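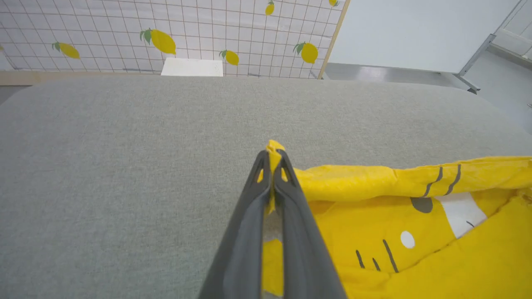

Cat-print cloth, yellow ground, dark gray and white print. Wrinkled, upper edge creased.

From: Baiba Dambrauskienė
To: Household Linens list
Subject: Re: [linens] Printed cloths, creases through the print (msg 1099)
January 21, 2018

Tien-fu Chou wrote:

> I have a stack of printed cotton cloths, cartoon animals mostly, and after
> a year in the drawer every one of them has a hard line across the middle
> where it was folded. On the dark areas the line now shows as a lighter
> streak. I wash warm, spin at 800, tumble until bone dry, then fold in
> quarters and press the stack flat under the sheets.
>
> Ülle suggested rolling. I tried it with a few of the small ones and the
> hems came out wavy. Is there a fold that keeps off the print, or is the
> streak in the cloth for good? Also, does the lint on the yellow ones come
> from the dryer or from whatever they are folded on?
>
> Tien-fu

Taking these in order.

The streak. Two different things get called a crease line. One is a set fold, where the yarns have taken the bend but the color is intact. It goes away with moisture and a press from the back. The other is wear along the fold, where the pigment has come off the tops of the yarns. Dampen the line with a sponge and look again when the cloth has dried flat. If the streak is still there, it is wear and you can only keep it from getting longer.

Pigment prints sit on the surface and suffer most on large dark shapes. Thin lines, such as whiskers, have less area to lose and usually go unnoticed. White patches printed on a colored ground are the other weak spot — the white is a fairly thick layer and cracks before the dark gray does.

The fold. Quarters are a poor choice for a centered motif, as both folds cross it. Fold in thirds along the length, print side out, with the folds placed to either side of the face. Then fold once across, below the chin. Keep the bends soft and do not press the stack. Mahtab Hashemi's instructions from last March say the same, except that she puts the print inside. I prefer it outside because I can find the cloth I want.

Rolling works if the hem is squared up first. Lay the cloth out, pull the corners until the hems lie parallel, and start the roll from a hemmed end. A wavy hem generally means the roll was started from a corner or the hem had shrunk more than the body.
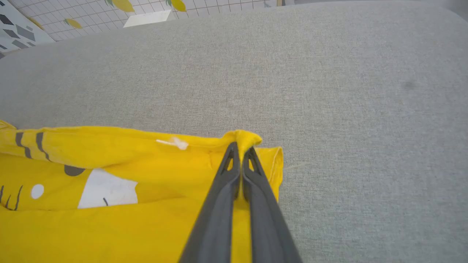 Same cat print, bunched, with a hemmed corner standing up at the right end. Short pale strip on the top fold, either a tag or lint.

The lint. Bright yellow over gray upholstery fabric is a good combination for checking, since pale fibers show on the one and stray threads on the other. Shake the cloth over a clean part of the surface, then look at both. Loose threads lying close to the hem often come from the hem itself, and a look at the stitching will settle it. Short fuzz spread evenly over the whole cloth is more likely from the dryer. A pale strip along a fold should be checked by hand before it is pulled. If it is a sewn-in tag, pulling can open the seam.

A textured surface also drags on the cloth while you are squaring it up. For folding I use a smooth board, and leave the padded surfaces for sorting.

Settings. I would change two of yours: take the cloths out of the dryer slightly damp, and turn them print side in for the wash. Your spin speed is fine. Tõnu Adomaitis uses the Drelon drying rack and skips the dryer completely. It takes longer but the hems stay flatter.

If you do the sponge test, please post which colors kept the streak. I have notes on dark gray and on white but very little on red or green.

Baiba

--
Household Linens list. Replies go to the whole list.
Please trim quoted text.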